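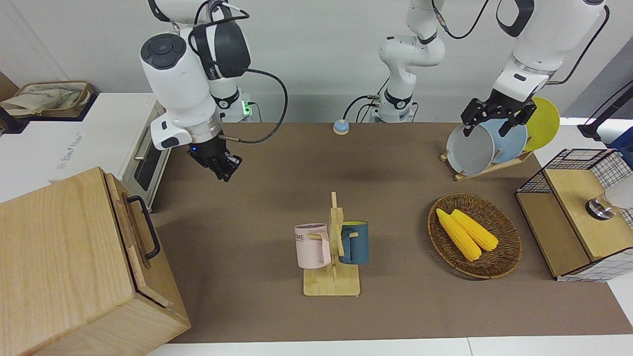
Where should mugs go when the cupboard is full?

Hang them on a mug tree or a row of hooks near the place where you make coffee, and keep the cupboard for glasses and bowls.

We got the answer from Lama Shboul, who took our group through the Petrauskas works in Stirnton during the open day on October 8, 2019. Petrauskas makes small wooden goods for kitchens. Dish racks and mug trees are most of the business, with some bread boards and spoon holders. The open day is held every year and costs nothing, but you have to sign up ahead of time. I signed up in August and still got the second-to-last tour.

Parking is on the street behind the building. You come in through the shop, get a paper badge, and wait by the bread boards until your guide calls your group.

The first stop was the wood store, a long cold shed with boards stacked on strips so air can get between them. Beech for the mug trees, mostly, and some ash. Lama said the boards sit there until they test dry enough, and that a base cut too early will cup and rock on the counter. I have a rack at home that does this, so I paid attention. It was from somewhere else.

Next was the machine room. A mug tree doesn't have many parts: a flat base, a post, and the pegs. The post is drilled at a slight upward angle so the mug handles slide toward the post. The pegs are glued and tapped in by hand with a mallet. On the day we were there they had an order of 639 to get out, and a woman at the last bench was pushing down on every peg with her thumb before the tree went in the box. One came loose and she threw it in a bin without looking up.

We weren't allowed in the finishing room because of the oil fumes. There is a window, but it was fogged over.

The part I liked best was the kitchen table display, where things are laid out the way people use them at home. There was a dish rack with plates on edge in gray, pale blue and yellow, and a pale wood mug tree with a pink mug and a dark teal one. There was also a little call bell with a blue top, the kind from a hotel desk. Seeing plates in the rack told me more than the catalog did. A plate with a raised rim takes up more room than a flat one, and you want to know that before you buy. Lama said most returns are from people with deep rimmed plates or pasta bowls, and that you should bring one of your own plates to the shop and try it. I wish I had known.

Mal-soon Ok, from our group, asked whether mugs should hang or stand. Lama said either is fine if they are dry. Wet mugs drip on the base, and in time that leaves dark rings in the wood. She wipes her own base with a dry cloth and oils it twice a year. Someone else asked about putting a rack in the dishwasher. The answer was to leave it out, always.

There was also a question about heavy mugs. Put the heaviest ones on the low pegs, one on each side. A tree with a big mug on one top peg and nothing across from it will tip if you bump it.

Coffee was served in the packing room at the end. The tour took a little over an hour with the stop there. The shop has a shelf of seconds, priced lower for knots or color streaks, and these go fast. I got a small rack with a dark knot in the base. It holds my everyday plates but not the serving platter, which has gone back on top of the refrigerator.

A few notes if you go:

Wear closed shoes. They turned away one man in sandals, and he waited in the shop.

The floor in the wood store is uneven. There is a ramp to the machine room, but the packing room is up 4 steps.

Pictures are fine everywhere except at the drilling machines.

The number 12 bus stops at the corner, but the last one leaves before the final tour is over.

Print this page
E-mail this page to a friend

Recent visits
The Gokley pottery sale
Flostommont market hall after the repairs
An afternoon at the Stirnton spoon carvers
Two broom makers and a brush shop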